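# Teaching picks by hand: a short version

The Murerico guide says 3 demos will do. Plan on 12, and don't trust the replay until you've moved the items.

1. Clamp the bin. If it shifts, every demo before that is junk.
2. Switch to hand guiding and lead the arm down over one item. Go slowly – the recorder keeps your wobbles too.
3. Close the gripper, lift, save.
4. Repeat with the item turned, then near a wall.

Remote control works as well, but I find the depth hard to judge on a screen. Our remote demos needed up to 73 retakes.

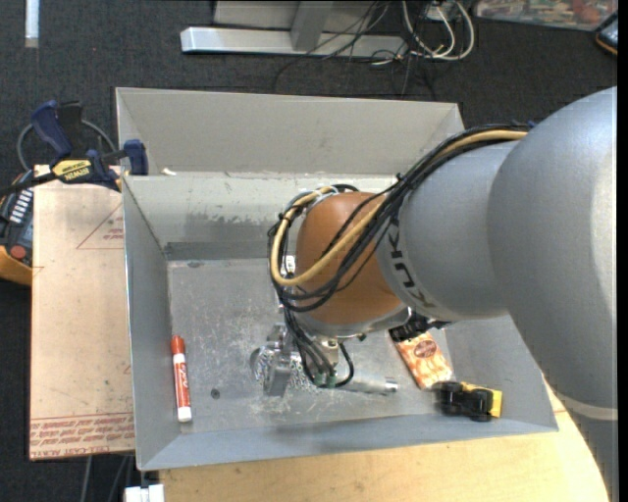

*Posted in April by the Darar bench notes editor*

Mix the items. A marker, a packet and a toy vehicle on a scratched metal floor are a fairer test than matching blocks. Watch the cables at the wrist during replay, and keep a hand near the stop button.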